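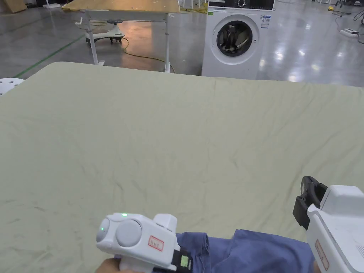 I moved our staff directory sync off the old server in July and it has been stable enough to write up. The source is an LDAP directory, the target is Wolumero, and the job runs every 4 hours under its own service account.

The account was the slow part. The setup guide asks for full admin rights on the domain. It does not need them. Read access on the two containers we import from is sufficient, plus the right to replicate changes if you want incremental runs. Without that second permission the job falls back to a full import and logs nothing - no warning, no error code. I found it by comparing run times.

Page size was the next problem. Our directory returns at most 100 entries per page, and the connector asked for more, got a partial result and treated the missing users as deleted. 13 accounts were disabled before Elsa Rustad noticed she could not log in. Set the page size explicitly on both sides.
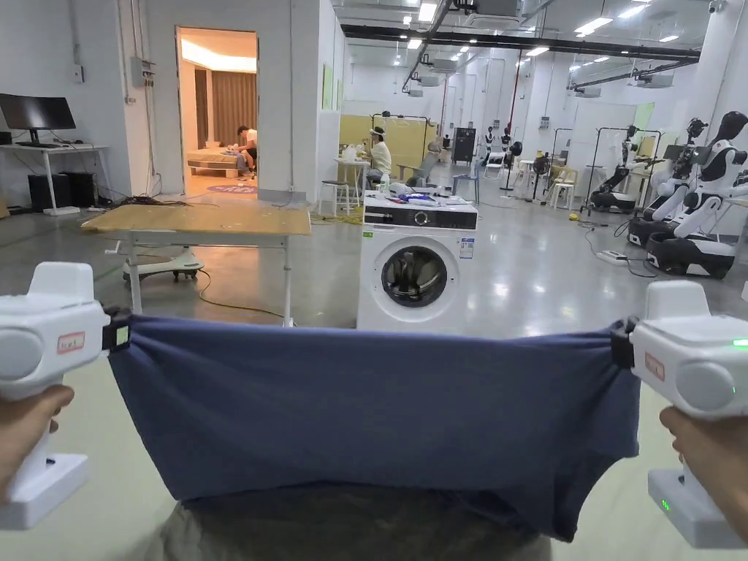
Attribute mapping went mostly to plan. The display name field is read as plain ASCII unless the encoding is set in the connector file, so Stanisława Grabowska and Oda Engström both lost a letter on the first run. After changing it, force a full import. An incremental run skips records that have not changed at the source, and the broken names stay.

Still open: manager links across the two containers do not resolve. I have a ticket in for that.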